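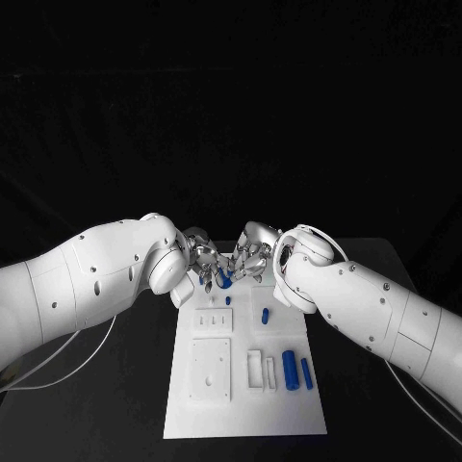

Could the pegs be laid out before the board is level, one reader of the May edition asked, given that they can be straightened later? They can, but every peg then has to be checked again after leveling. The order below is the one to use.

Section 3. Setting Up the Flunasau 444 Task Board

3.1 Before you start

The 444 board is supplied with its white plates and a bag of blue parts. Check the contents of the bag against the packing slip. Spare parts are ordered from Priston by the number on the slip. Parts from the earlier Flunasau board look similar and must not be mixed in, as their pegs are slightly thicker.

You will need a flat table, a dry lint-free cloth, a short spirit level and a steel rule. A dark, matte tabletop makes dropped parts easier to find.

CAUTION: Small parts. Keep away from children. Do not use a part that is chipped or split.

3.2 Placing the board

1. Clear the table and wipe it. Grit under the board will make it rock.
2. Lay the board flat, face up, with one short side toward the operator.
3. Press each corner in turn. If the board rocks, move it to another part of the table. Do not pack it with paper or tape.
4. Set the level along the long side, then across the short side. Adjust the table, not the board.
5. Leave clear space on both long sides. Route any cables so that they do not cross the face of the board.

NOTE: The board is held by its own weight during light work. For repeated work, use the Odell clamp set (sold separately). Tighten the clamps by hand only.

3.3 Fitting the plates

1. Place each plate as shown on the layout sheet.
2. Push straight down until the plate sits flush. A plate that is seated on one side only will feel springy.
3. Run a fingertip along each edge and reseat any plate that stands proud.

CAUTION: Do not lever a plate out with a screwdriver. Lift it evenly from two opposite edges. 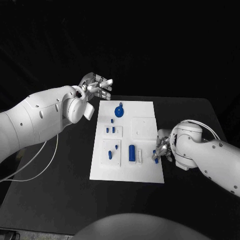
Durán

3.4 Setting out the blue parts

1. Start at the far end of the board and work toward the operator, so that your sleeve does not pass over parts already placed.
2. Set the round part with its post pointing up.
3. Stand the pegs upright in their start positions. Hold each one near the top and release it without twisting.
4. Check from the side that every peg is vertical.
5. Place the remaining parts according to the layout sheet.

NOTE: If a peg will not go in under light finger pressure, remove it and wipe both the peg and the opening. Do not use oil or silicone spray.

3.5 Resetting and care

Return all parts to their start positions at the end of each run. Inspect the pegs after every 1,000 insertions and replace any with a rounded or flattened end. Clean the board with a damp cloth and dry it before refitting the plates. Solvents will cloud the surface.

For storage, bag the blue parts separately and lay the board flat. The permitted stacking height is 9 boards. For fault finding, see Section 4.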